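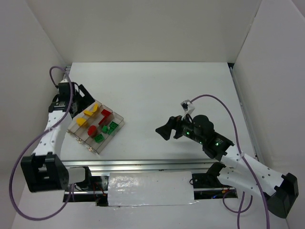
Visit to the Ketell Student Robotics Workshop

Wed 3 May

Print this page | E-mail this page

The Ketell building is a former print shop on the east side of Brenska. The college took over the lease in January and moved its two-arm manipulation project there from a basement room on the main campus. I went with nine other people from our evening course. The tour was free, but you had to sign up ahead.

We met at the side door on the parking lot, signed a sheet, and were given safety glasses. Wyn Ruddock, who teaches the second-year project class, met us and gave a short talk in the hallway. There are 308 students in the engineering program, and the project class takes two teams each term. Both teams share one workspace, so they book it in half-day blocks. The calendar is taped to the door and had a lot of crossing out on it.

The sorting table

Most of our time was spent at the sorting table. It has plain white panels at the back and on both sides, and a robot arm at each end with a black gripper facing in. The arms are light and full of small holes, with black servos at the joints. Purple cables run off them in wide loops. Ruddock said the loops have to be long enough that the arm can reach its full distance without pulling on a plug, and that the first team lost most of a week to a cable that was too short.

The task for this term is color sorting. A clear plastic tray with three long slots sits between the arms. Yellow pieces go in one slot, red in the next, and green in the third. Some of the green ones are studded toy bricks. The others are blocks, wedges and a cylinder. The class rules say that each color has to include more than one shape, so a program that only knows how to pick up a square block will not pass.

One of the students explained how they train it. A person moves the arms through the task by hand many times, and the software learns from the recordings. The team had 400 recordings at the time of our visit and wants 1,000 by the end of the term. She said the hard part is the tray. Clear plastic throws reflections, and the camera sometimes takes the edge of a slot for something else. They talked about painting it, but the other team uses the same tray and wanted it left alone.

I asked why they need two arms for a job one arm could do. The answer was that next term's task is to hold the tray with one arm and fill it with the other, and they did not want to rebuild the table halfway through the year.

The demonstration

We watched 3 runs. In the first, the right arm picked up a red block and put it in the correct slot. In the second, it closed its gripper just short of the piece and went through the rest of the motion with nothing in it. The third run worked, but slowly. Each one took longer than I expected. A student kept a hand near the stop button the whole time.

The other rooms

The parts room is small and well labeled. Spare servos are in drawers by size, and there is a log for anything that gets borrowed. Next to it is a bench for the Yáñez team, named after the street where they used to meet. They were writing a report that day, so we only looked in from the door.

Coffee was in the front office. The tour ran an hour and a half in all, and nearly everyone stayed to the end.

If you go

Parking in the lot is free after four. The number 6 bus stops at Ostar Street, a five-minute walk away. Groups are limited to twelve. The floor is concrete and the building is cold, so bring a sweater. The next tour had open places when I left, and the sign-up sheet is at the college front desk.

Contact us | Copyright Brenska Evening Course Association | Back to top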